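Ohemaa Agyeman
Hilo larguísimo sobre quitarle la cera de vela a un colchón, lavar toda la ropa de cama de una casa en una mañana y vivir con la lavadora metida en el dormitorio. Si solo queréis lo de la cera, bajad un poco, que está por el medio.

Antecedentes: vela de higuera en la mesilla, yo leyendo, brazo estirado para coger el móvil. Ya está, no hay más historia. Se fue por la sábana bajera, atravesó el protector (que yo creía impermeable, ja) y llegó al acolchado. Un goterón grande y varias salpicaduras.

Primer impulso: frotar con un trapo húmedo. NO. La cera blanda se mete en el dibujo de las costuras y luego a ver quién la saca de ahí. Me frené a tiempo, pero una salpicadura la extendí como mantequilla.

Lo que hice después fue irme a dormir al sofá y dejarla endurecer 12 horas. No hacían falta tantas, pero era de noche y estaba enfadada con la vela.

Por la mañana, desnudar la cama entera. Edredón, funda, bajera, protector, las fundas de almohada y las otras fundas de almohada que van debajo de las fundas de almohada. ¿Por qué tenemos tanta tela encima para dormir? Montaña hasta la rodilla.

Aquí entra la distribución de mi piso, que siempre que la cuento me pedís foto. La torre de lavadora y secadora está en el dormitorio. En la cocina no cabía y en el baño no hay ni sitio para abrir la puerta, así que se quedó enfrente de la cama. Al principio me daba vergüenza cuando venía gente. Ahora no la cambio por nada, de la cama al tambor son dos pasos.

Pegas, que las hay: el centrifugado. Si pongo una colada de noche no duermo, y cuando tiende a descompensarse (toallas, siempre las toallas) suena a obra. También se acumula pelusa debajo, una cantidad que no me explico viviendo sola.

Volvemos a la cera. Cosas que usé: una bolsa de hielo envuelta en un paño fino, una rasqueta, un plato para ir echando los trocitos, papel de cocina, la plancha y bicarbonato. Nada raro. El plato parece una tontería, pero si vas dejando las virutas encima de la tela acabas arrodillándote sobre ellas. Lo sé por la alfombra del salón, otra vela, otro año.

Paso uno, frío. Hielo encima del goterón hasta que se pone quebradizo. Ojo con el agua, el paño hay que ir cambiándolo, un colchón mojado por dentro es peor que un colchón con cera.

Paso dos, rasqueta casi plana y con muy poca fuerza. La hoja va tumbada y se empuja siguiendo la onda de la costura. Si vas en contra, enganchas el hilo. Yo enganché uno. Lo corté al ras con las tijeritas de las uñas y hago como que no lo veo.

El goterón saltó casi entero, una galleta perfecta, qué gusto más tonto. Las salpicaduras dieron más guerra, se deshacen en polvo y se quedan en el pespunte. Para eso, cepillo de dientes viejo y seco.

Paso tres, papel de cocina doblado y plancha tibia, sin vapor, apoyar y levantar. El papel va chupando lo que queda. Cambiadlo en cuanto tenga cerco o lo devolvéis todo a la tela. Y probad antes en una esquina, que hay acolchados sintéticos que con la plancha se arrugan y eso ya no tiene arreglo. El mío es un Linach de hace años y aguantó bien.

Me preguntan por privado si uso el quitamanchas de Briller. Para ropa sí, para el colchón no me atreví, porque luego hay que aclararlo y a ver cómo aclaro yo eso. Bicarbonato, un rato largo, aspirar. Quedó una sombra que solo veo yo y solo si me agacho.

Mientras tanto, coladas. La bajera y las fundas a 60, que son de algodón y lo aguantan. El protector no, el protector lleva una membrana por debajo y en la etiqueta pone que a 60 se estropea. Yo leí esa etiqueta DESPUÉS de haberlo lavado así durante media vida, y de ahí seguramente lo de que la cera pasara tan contenta.

La cera de la sábana, por cierto, se quita antes de lavar, con el mismo sistema. Si la metes con el pegote se derrite en el tambor y te decora el resto de la colada.

El edredón merece post propio. Cabe en mi lavadora si lo empujas con la rodilla, y que quepa no significa que se lave bien: salía con calvas y con todo el relleno en una punta. Ahora lo llevo a la lavandería de la esquina, la MacDonald, que tiene máquinas enormes, y en casa solo lavo la funda.

Secado: fundas de almohada y bajera en la secadora, juntas y no muy llena. La funda nórdica, al tendedero de dentro con la ventana abierta. Si la seco a máquina se traga todo lo demás y me encuentro un calcetín hecho una pelotita húmeda en una esquina. Abrochadle los botones y os ahorráis la pesca.

Protector nuevo: uno de Pratix con goma por todo el borde. Lo he pedido ya. Mi madre dice que las velas se ponen en el salón, y tiene razón, y no se la voy a dar.

Varias me decís que le dé la vuelta al colchón y arreglado, mancha para abajo. El mío tiene una sola cara de dormir, por debajo es una tela gris áspera. Lo que sí toca es girarlo de pies a cabeza, que lo hago en noviembre y cuando me acuerdo.
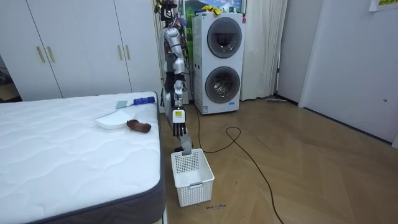
Hoy la cama se queda así, al aire, hasta la noche. Es lo único que de verdad le sienta bien a un colchón después del bicarbonato, que pasen horas sin nada encima y con la ventana abierta, y yo nunca le doy ni media. La rasqueta es la del mango azul, que también me la habéis pedido, y al lado tenéis el famoso plato (blanco y llano, cualquiera os vale). Y para quien no se creía lo de la torre: ahí están los dos ojos de buey, uno encima del otro, prácticamente pegados a la cama. El cesto blanco de agujeritos lo recomiendo muchísimo para ropa de cama, pesa poco y las sábanas respiran si te despistas y las dejas ahí hasta el día siguiente. Me voy a por el edredón antes de que cierren, luego contesto a lo de las manchas de café.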